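Planning the second garment cell at Liko

Saimi Kettunen has the equipment budget for the handling group at Liko open on one screen and a list of spare parts on the other. The list is the longer of the two. Arms are the easy line, she says. "You ask for a quote, you get a number, and the number holds. Everything attached to the arm is where the plan goes wrong."

Liko, which develops handling routines for clothing rental and returns, runs one two-arm cell and is preparing to order a second. The request went in on 9 January 2026 and covers a pair of arms, mounting plates, a table with walls, controllers and a set of grippers. Kettunen wrote the specification with Ilari Heinonen, who is responsible for the mechanical side.

Their first decision was to keep the layout. Both arms stay on the table, one at each side, with the rack between them. Heinonen looked at a gantry from Savolainen and rejected it on floor space and on the cost of the safety enclosure. "We would have paid for reach we don't use," he says. "A shirt on a hanger is a small working volume. What we need is two arms that can get to the same garment from different sides without meeting each other."

The second decision concerned grippers. In the first budget, grippers were entered as part of the arm package, with no replacement line. The new one lists them separately, with 3 complete spares and a stock of fingers. Heinonen treats fingers as a consumable. Cotton is forgiving, in his experience, but hanger hooks are hard on the contact surfaces, and a worn finger lets the hook rotate at the moment it should leave the rod.

Cables have been moved to the same category. The current cell has its gripper cables on the outside of the arms, with slack left for the wrist. Vurnano offered an internally routed version at a higher price and a lead time of 7 weeks. Kettunen turned it down. "An outside cable looks untidy and I can change it before lunch. With the inside one I am booking a technician."

The test material also has its own line now. Hangers and clothes were bought out of petty cash for the first cell, and the mix was whatever the shop had. Aatos Suominen, who runs the trials, asked for a defined set: plastic and wooden hangers, light and dark fabrics, printed and plain, some long garments that come close to the table. Dark clothes get extra weight in the list. "Black fabric has few features for the vision system to work with," Suominen says. "If you only buy light shirts, you get good results and you learn very little."

Software licenses are the item still unsettled. Drarulgate charges per arm and Kettunen wants a price per cell. She has allowed for the higher figure and will return the difference to the maintenance line if the negotiation goes her way.

Asked what she would tell a company buying its first cell, she goes back to the spare parts list. She would hold back a share of the budget until the cell has been running for 2 months, and let the people who run it decide what the money buys. Heinonen would put the table higher on the list. He wants the plates recessed to the same depth in both cells, so that an arm can be moved from one to the other without a new calibration fixture. The drawing for that is finished, and the supplier has it.
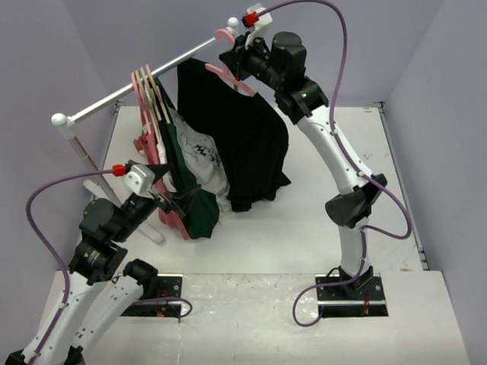
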